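Section 4: Cleaning and storing your Skitdale extending duster

Right, you've got it out of the box, you've clicked the pole together (Section 2) and you've had a go at the top of the wardrobe (Section 3, and wasn't that satisfying?). Now for the bit most people skip. I wrote this section after Phyllis Kettle, who tested the early ones for us, sent hers back looking like something you'd pull out of a drain. She'd had it for a whole summer and never washed it once. It came up lovely in the end, but it took me most of an afternoon.

Everything here applies to the short-handled Skitdale and the long one. If you have the older Gulden model with the screw collar, the washing part is the same but the head comes off differently, so look at the note under step 3.

4.1 Before you start

You'll need:

a washing-up bowl or a clean sink
lukewarm water
a small squirt of plain washing-up liquid or mild liquid detergent
an old towel
somewhere airy to leave the head afterwards

Please don't use fabric softener. I know it smells nice! It coats the fibres and after that they just push the dust about. Dryer sheets do the same thing, and so do those scent beads that come in a tub.

CAUTION: Bleach will ruin the head. I don't mean it might fade a bit, I mean the fibres go stiff and start to shed, and we can't replace it under the guarantee if that's what has happened.

4.2 Washing the head

1. Take the duster outside, or lean well out of a window, and give it a good shake. Do this every time you've used it and you'll wash it half as often.

2. Hold the handle in one hand and the neck of the head in the other. Keep your fingers off the fluffy part, as pulling on it loosens the stitching.

3. Press the release button and slide the head off. It can be stiff the first few times. Don't twist it.

Note for Gulden owners: unscrew the collar anticlockwise until you feel it go slack, then slide. You do have to twist yours, sorry.

4. Put the head in the lukewarm water with your squirt of detergent and swish it about. Squeeze it gently from the neck towards the tip. The water will go a horrible colour. Change it and carry on until it stays more or less clear.

5. Rinse under the cold tap. Keep going a little longer than you think you need to, because leftover soap makes the fibres clump.

6. Roll the head in the towel and press down. Never wring it. There's a bendy wire core down the middle of the head and wringing kinks it, and once it has a kink it will always have a kink.

7. Bend the core back to whatever shape you like, then leave the head to dry. Mine goes on the airer in the spare room overnight.

CAUTION: Keep the head off radiators, out of the tumble dryer and well away from hairdryers. (Efe Yusuf in our returns department has a small collection of melted ones. He keeps threatening to frame them.)

Can it go in the washing machine? Yes, if you must. Put it in a mesh bag on a cool, gentle wash with the spin turned right down to 800 or lower, and don't put it in with towels, as the head will collect every bit of fluff they give off. I still do mine by hand.

4.3 Storing it between uses

The two things that spoil a duster in storage are damp and squashing. A shallow open basket on a shelf is what I'd go for, ideally one with holes in the sides so air can get through. Lay the duster in it fluffy end down and let the handle stick out over the rim if it wants to.
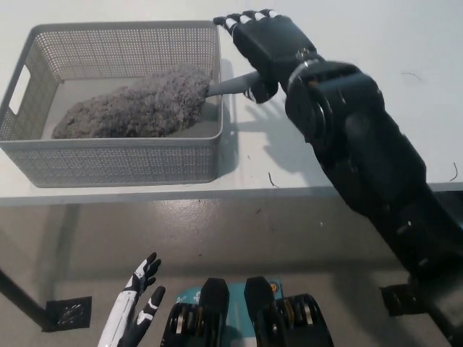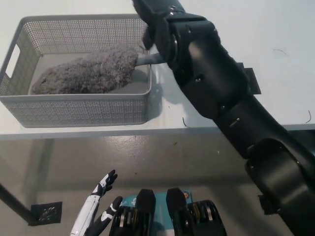

The head laid in a grey basket with perforated sides.

1. Make sure the head is completely dry. Push a finger right down to the core to check, as the outside always feels dry first.

2. Fluff the fibres up by running your hand against the lie of them a few times.

3. Collapse the pole fully and turn the lock to the closed mark. If you leave it extended in a cupboard it will fall out on you one day. Mine got me on the ear.

4. Don't put anything on top of the head. Cans of polish are the usual culprit. A flattened head can be brought back with a quick rinse and a dry, but it's a nuisance.

If you'd sooner hang it up, use the loop at the end of the handle so that the head points down. Dinesh Siriwardena, who designed the loop, would like me to tell you that it's for the duster's own weight only. Please don't hang your mop off it as well.

Note: Cats. I don't have a fix for this one. Keerthana Poojary on our helpline says the only thing that works is a cupboard with a door that shuts properly.

4.4 Looking after the pole

The pole needs very little. Wipe it down with a damp cloth when it looks grubby and dry it straight after, paying attention to the joints. Don't oil it! I can see why people do when the sections start to stick, but oil picks up dust and you end up with a grey paste in the tube. If a section sticks, extend the whole pole, wipe each length, then work it in and out a few times.

If the lock slips even when it's turned all the way, the little rubber ring inside has worn. Spares are part number 319 and they come in pairs, so you'll have one left to lose in a drawer.

4.5 When to replace the head

Have a look at the head in good light every so often. It's time for a new one if:

the fibres come away in your fingers when it's dry
you can feel the wire through the cover
it still leaves dust behind after a proper wash

Replacement heads are part number 87. They fit both Skitdale lengths, and they fit the Gulden if you move your old collar across first. They won't fit the Drukari or Valentini poles, which have a wider neck, and please don't try to make one fit with tape.

Section 5 covers ceiling fans, which need the head bent into a hook and a bit of patience. Switch the fan off at the wall first and wait until the blades have stopped.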